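The Residual

The Belmonte run finished at four in the afternoon, and Erlinda Manalo opened the error file before she had taken off her coat. The planner had been given 1,864 grasp attempts in simulation. Of these, 151 carried the same flag: contact predicted, contact not registered.

She wrote the number on the pad next to the keyboard and started replaying.

The method was simple enough to fit in a paragraph. A policy trained at Durkberg proposed a grasp. A second model, which Bienvenido Sebastian had named Uvovix for no reason he would give, predicted what the wrist camera ought to see as the hand moved. The difference between the predicted view and the rendered one was called the residual. If the residual stayed small, the hand closed. If it grew, the hand stopped and waited for a new proposal.
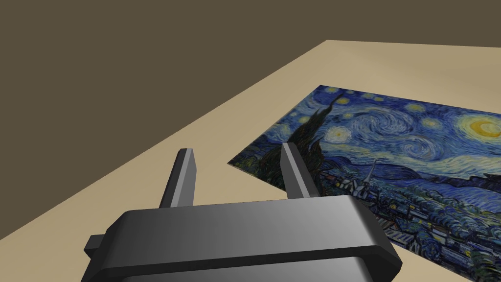
Figure 1. Wrist view with fingers open, over the table and the Starry Night print.

The print was his idea too. He held that a predictor tested only on plain surfaces would learn nothing worth knowing, and he had asked for a texture with strong local structure. Manalo had wanted a checkerboard. They had argued it for most of October, by memo.

She sorted the flagged attempts by residual. In a sensor fault the values would have scattered. These fell in a narrow band just over the threshold, and the hand had stopped in every one of them.

"It's stopping early," she said.

Sebastian did not turn his chair. "How early?"

"Two steps. Before there's anything to stop for."

He came over then. She loaded the next case and let it play at quarter speed. 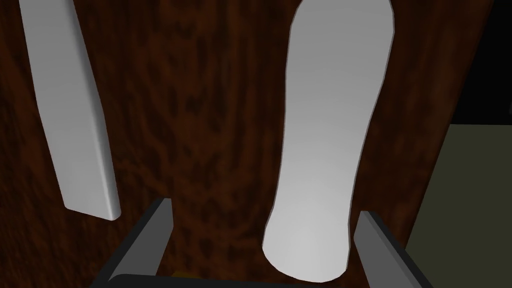 Second Pass

They reran the set overnight with the threshold raised. Sebastian stayed until the first 1,000 attempts were through and left a note on her desk, giving the job number and the word "same."

It was the same. With the threshold higher the hand stopped in the same 151 cases, at the same step, as though the limit had not been touched. Manalo checked that the new value had been loaded. It had. She read the stop routine line by line and found one condition that was not in the paper. If the predictor's own confidence fell for two steps in a row, the hand would halt regardless of the residual.

The comment above it carried Sebastian's initials and a date from the Sirkmont project, which had been shut down before she was hired.

She went through the room views next, to see where the arms had been at each stop.

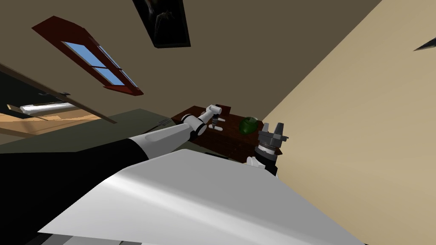
She logged the joint angles and closed the viewer. At nine he came in with his bag still on his shoulder and saw the routine open on her screen.

"I'd forgotten that," he said.

"Do you want it out?"

He read it through twice. At Sirkmont the hand had been a real one – she knew that much, and knew that he did not discuss it.

"Leave it in," he said. "Put it in the methods section. Say what it does."

"And the 151?"

"Report them as halts."

She changed the label in the table from "failed" to "halted," saved the file, and began to write the paragraph.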